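Our Sunday at the Tatusdale Stone and Tile Fair

We had been meaning to get to Tatusdale for years, and every winter something came up, so when Sun 4 February dawned dry and fairly mild we threw a thermos in the car and went. For anyone who hasn't been, the fair takes over the old Belmonte mill buildings down by the river, with the bigger flooring companies in the long hall and the smaller workshops tucked into the side rooms. Parking was 4 dollars, cash only, and the walk from the lot is longer than the map makes it look (wear real shoes!).

We're redoing our hallway and the little back bathroom this year, so I went in with a tape measure and a firm promise to myself that I would only look at things we could afford. That lasted until the Bistex stand, where a very patient woman let me pull out sample after sample and lay them next to the paint chip I'd brought from home. She told us to look at any floor twice, once standing up and once crouched down by the wall, and I did it all day long after that and have the sore knees to prove it.

The side rooms were my favorite part. People had taken such trouble with them, with painted walls and finished floors so you could get the feel of a whole room, and it was quieter in there too. I have always been a bit snooty about marble patterns, I'll admit, thinking of hotel lobbies and so on, but I came around in a big way. The grayish-green ones especially. With a soft color on the wall they're restful and a little old-fashioned, and I kept going back.

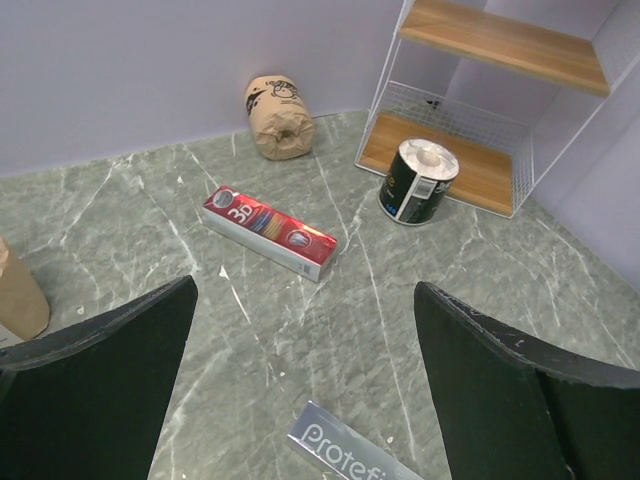 Gray marble pattern with white veins, against a pale lavender wall.

Lunch was in the Belmonte canteen, a bean soup and a very good roll, and we shared a table with a couple who were doing their entire downstairs and looked tired already. Afterward we caught the second half of the Drillen talk on cutting around pipes and door frames. I followed most of it. My husband took notes on the back of the program and then left the program on the chair, so if you picked it up, we'd love to have it back.

We came home with three samples, a catalog and no decision whatsoever. The samples are leaning in the hallway now so we can see them in the morning light. There's a smaller outdoor fair in July, mostly garden stone, and I expect we'll go to that too.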